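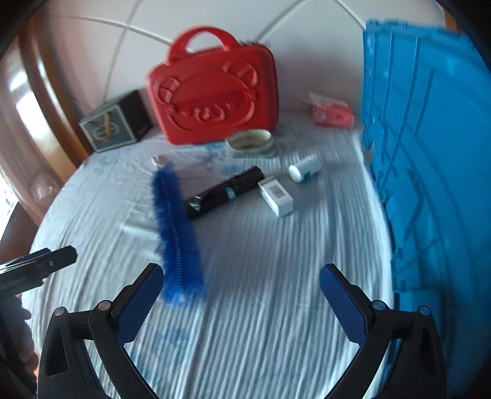
By Wim Timmermans
Posted 6/13/19 in Work and Family
4 comments

Waltraud Dreßler worked nights at the hospital in Tallier for most of the time her children were growing up. She started as an aide, went back to school, and finished as the charge nurse on a surgical floor. She is retired now and lives in Jurumitz, two streets from her younger daughter. I asked to talk to her after a reader, Éabha Duggan, wrote in to say she was about to start a night job with two kids at home and couldn't find much to read on the subject that wasn't written by people who sell mattresses.

We talked at Dreßler's kitchen table for most of an afternoon. She had made a list beforehand and went through it in order, with a pencil.

The first item on the list was curtains.

"I bought the wrong ones twice," she said. "The first pair said blackout on the package and they let light through like a shirt. The second pair was good, but I hung them on the rod that was already there, and the rod stood out from the wall, so you had a bright stripe down each side. At ten in the morning in summer that stripe is like having somebody hold a 100-watt bulb in the room."

What worked in the end was a plain roller shade set inside the window frame, with the good curtains over it. Her husband put it up. She says she should have spent the money in the first month and that she would tell anyone starting out to do it before the first shift.

She was less interested in earplugs. She tried them and didn't like not hearing the house. "If a child falls down the stairs I want to know," she said. She used a fan instead, winter and summer, pointed at the wall.

The second item was the schedule, and we spent a long time on it. Dreßler's shift began at seven in the evening and ended at seven-thirty in the morning, three nights a week, sometimes four. She took the 736 bus home, which got her to the corner a little after eight. For the years when the children were in school, that meant she walked in just as they were putting on their shoes.

"People told me to go straight to bed," she said. "Supervisors, my mother, everybody. Get home, don't look at the mail, go to bed. I couldn't do it. I wanted to see them out the door. So I stood there in my coat and did braids, and signed whatever had to be signed, and then they left and I ate something and slept."

She usually got to sleep by nine-thirty and was up at three, when the school bus came. On a good day that was enough. On a bad day she lay down again after supper for half an hour with her clothes on.

I asked whether she tried to stay on night hours on her days off. She laughed at this. Some of the nurses she worked with did, mostly the ones who lived alone. She never managed it. What she did was sleep a short morning after her last shift, get up at noon feeling terrible, and go to bed with the rest of the family at ten. "The first day off is no good for anything," she said. "Don't plan a thing on it. I once agreed to host a christening lunch on a first day off. I put salt in the whipped cream."

Supper was the meal she protected. It was at five, which the children's friends thought was strange, and it was hot. The family ate early every day of the week, working or not, so that it didn't turn into two systems. Her husband did breakfast and the lunch bags. He had a day job in the office at Van Wijk, a bakery supply firm, and brought home flour in sacks too big for the pantry.

"We ate a lot of pancakes," Dreßler said. "That was his dish. He had one dish and a half."

The half was soup, which he could make if she had left the stock.
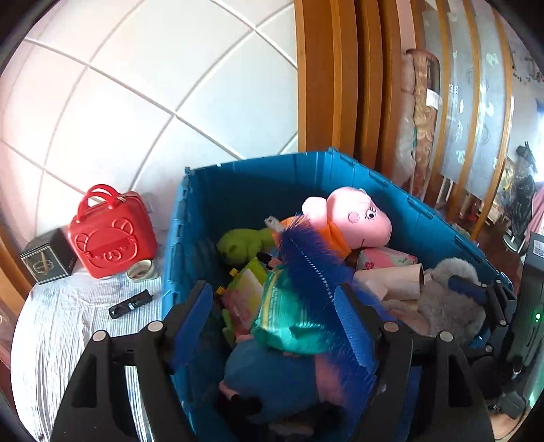 She had strong views on what to say to small children about why a parent sleeps in the daytime. Her oldest, at four, decided that her mother was sick. She drew pictures of her in bed with a thermometer and took them to preschool, where a teacher asked some careful questions at pickup. After that Dreßler explained it with a clock. She set a toy clock on the hall shelf with its hands at three and told the children that when the kitchen clock matched, they could come in.

"It worked with the girls," she said. "It did not work with my son. He moved the hands."

She thinks most parents explain too much. A child of that age wants to know when you get up and who is making lunch. The rest can wait until they ask. When hers were older, they did ask, and she told them about the work in some detail, including the parts that weren't pleasant. Her son is a respiratory therapist today. The girls wanted nothing to do with hospitals.

For two summers, before her mother moved closer, a student from the neighborhood watched the children in the mornings. Her name was Ilse Bakker and she was seventeen the first summer. Dreßler paid her every Friday's worth out of an envelope in the bread box. The rules were short: stay out of the upstairs hall, no friends over before noon, and wake her for blood, fire or a phone call from the school.

"She woke me for a bird," Dreßler said. "A bird had come down the chimney. I thought that was fair."

I reached Ilse Bakker by phone. She remembers the bird too, and the quiet. "I'd never been in a house with kids that was that quiet," she said. "They were good at it. They'd whisper without being told. Then at three o'clock they'd go up the stairs like a herd of cattle." She has children herself and does not work nights. She said she had once thought of Mrs. Dreßler as a woman who was always in a bathrobe, and it took her a few years to work out that she had been up all night each time.

Dreßler asked me to leave in that she didn't always do well. There was a stretch of months, when the youngest was a baby and the floor was short of staff, when she was sleeping four hours out of the twenty-four and snapping at everyone. She drove in those days, before she switched to the bus. One morning she stopped at a red light on the way out of Tallier and woke up to a man tapping on the window. The light had been green and red again, he told her, more than once.

"I parked at the next place I could and called my husband at work," she said. "I never drove home from a shift again. I'd like your reader to hear that part. If there's a bus, take it. If there isn't one, find someone on your shift who lives out your way and talk to each other the whole ride."

She went to her supervisor that same week and asked for a fixed rotation, the same three nights every week. Up to then the nights had moved around. She was told it wasn't possible. She asked again a month later with a written plan, which two other nurses had signed, and was told it could be tried for August. The floor kept it after that. She gives that change more credit than the curtains, the fan and the early supper put together.

"I don't mind nights," she said. "I didn't mind them then. It's calm, you know your patients, you get to do one job at a time. It's nights on Monday, then none for a week, then four in a row, that will make you ill."

I caught the day she named and asked if she had worked Mondays much. She said she'd worked every Monday for nine years and still puts the trash out at the wrong time.

Money was on the list too. The night differential was the reason she took the shift in the first place. It paid for the second car, then for her schooling, and later it went into the roof. She advises people to find out exactly how much more they'll be making, after taxes, and to write down what it's for. In her experience the extra disappears into takeout and coffee if you don't. She kept hers in a separate account, which the bank found odd at the time.

On marriage she was brief. She and her husband left notes on the refrigerator, and she still has some of them in a drawer. Most are about the furnace. They had one evening a week that was theirs, after the children were down, and they generally watched television and fell asleep in front of it. She counts that as time together.

Her daughter came by toward the end of the afternoon to drop off a casserole dish, and stayed standing. I asked what she remembered of it. She said she remembered the smell of the hospital soap when her mother did her hair, and that her braids were always too tight.

"They had to last," Dreßler said.

The final item on the list was a question mark with a circle around it. She looked at it for a while and couldn't recall what she had meant. Two days later she called me. It was about dentists. Make the children's appointments for four in the afternoon, she said, and put your own on the same card, or you won't go for years. She hadn't gone for six.

Éabha Duggan starts her new job next month. She has ordered the roller shade.

COMMENTS

Ilse Van Hecke
I did nights in a laundry plant for a long time and agree about the bus. I'd add wear sunglasses on the way home, even in winter. It made it easier for me to fall asleep. My kids called them my movie star glasses.

P. in Jurumitz
She was on the floor when my father had his operation. Please say hello from the family in room 3.

Éabha Duggan
Thank you both for this. The shade came and it's the wrong width, so I'm sending it back. Does anyone know if you measure the inside of the frame at the top or the bottom?

Ilse Van Hecke
Both, and use the smaller one.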